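Gripper week, or how a bathroom drawer beat me

So I have been promising a post about hands for ages, and a few of you have emailed to ask if the thing is dead (the post, and also the robot). Neither is dead! I've just been down a very deep hole with end effectors, and it's September 2023 already and I have a notebook full of scribbles and opinions.

Quick recap for anyone new. The base robot has stayed the same since June – same body, same head camera, same controller. The only things I've been swapping are the hands and, for one miserable afternoon, the camera settings. I had three options on the bench: the Lisine two-finger parallel gripper, the Tetent soft gripper with the floppy silicone pads, and the Chisholm hand, which has proper fingers and a price to match.

I'll start with the Lisine because everybody starts there. It opens, it closes, it tells you how hard it's squeezing. I love it. I had it bolted on and working in an evening, and the wiring made sense the first time. For boxes with nice flat sides it's hard to beat. I ran 200 grabs over the whole test, same mix of objects each time, and split them up between the hands as evenly as I could stand. The Lisine dropped the fewest boxes by a mile. Where it falls apart is anything lying flat against the back of something. A toothbrush, for instance. The fingers are chunky, and by the time they're low enough to pinch the handle they've already bumped the drawer wall. I tried coming in at an angle and it pushed the toothbrush along like a little snowplow.

The Tetent I wanted to like so much. It's gentle, it's quiet, and you can be pretty sloppy about where you put it. It picked up a pill bottle beautifully, no rattle, no drama. But the pads pick up dust, and dusty pads slide, and I got tired of wiping them down. It also can't do thin things at all. Small carton on its side? Fine. Edge of a drawer? Forget it. It just sort of strokes the front lovingly and comes away with nothing. It went back in its box after 31 tries on the drawer pull and I didn't feel bad about it.

Which leaves the Chisholm. I was ready to be annoyed by this one because setting it up took me 5 evenings, and one of those was entirely a cable I'd routed on the wrong side of the wrist. The fingers all need their own limits, and the default limits are timid. Once I'd loosened them up, though, wow. You can hook a fingertip over a drawer edge and pull. You can come down from above with the fingers spread and close them one after another, so a small box gets nudged upright before it gets squeezed. It's slow, and it does a funny little shiver when it's deciding how hard to hold on, but it gets into places the other two can't.

A word on the camera, since that turned out to be half my problem. With the camera up on the head you get a lovely wide look down at everything, and you also get the robot's own shadow right across whatever you're trying to pick up. White boxes on white paper inside a white drawer, with a shadow on top, is just mean. I fiddled with exposure for hours. What helped in the end was moving a lamp over to one side and leaving the exposure alone. I also want to try a small camera on the wrist, but that means more cable and I'm not ready to talk about cable again.

The controller I'm still on is the Hastel one. I know, I know. I complained about it all spring. The newer firmware has a much better hold mode, so when the arm stops it stops, instead of sagging a little while you're thinking. It still takes 6 clicks to save a pose, and the pose names still get chopped off if they're long, so I have a whole list of things called "drawer_lo" and have to guess.

Anyway, the Chisholm is staying on for now, and the Lisine lives on the shelf next to it for the days when I only want to stack boxes. My bathroom vanity has become the standard test, mostly the bottom drawer, with the paper liner in so I can see if anything gets dragged. Next I want to get the bottle out of the sink and into the drawer without me stepping in, and then maybe I'll be brave about the toothbrush.

If you've run the soft pads for longer than I did and found something better than wiping them every ten minutes, please tell me in the comments. 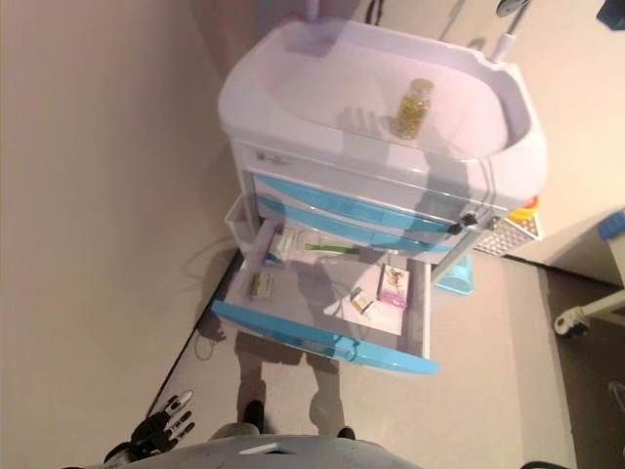 Bottom drawer open, capsules in the sink, toothbrush hiding along the back.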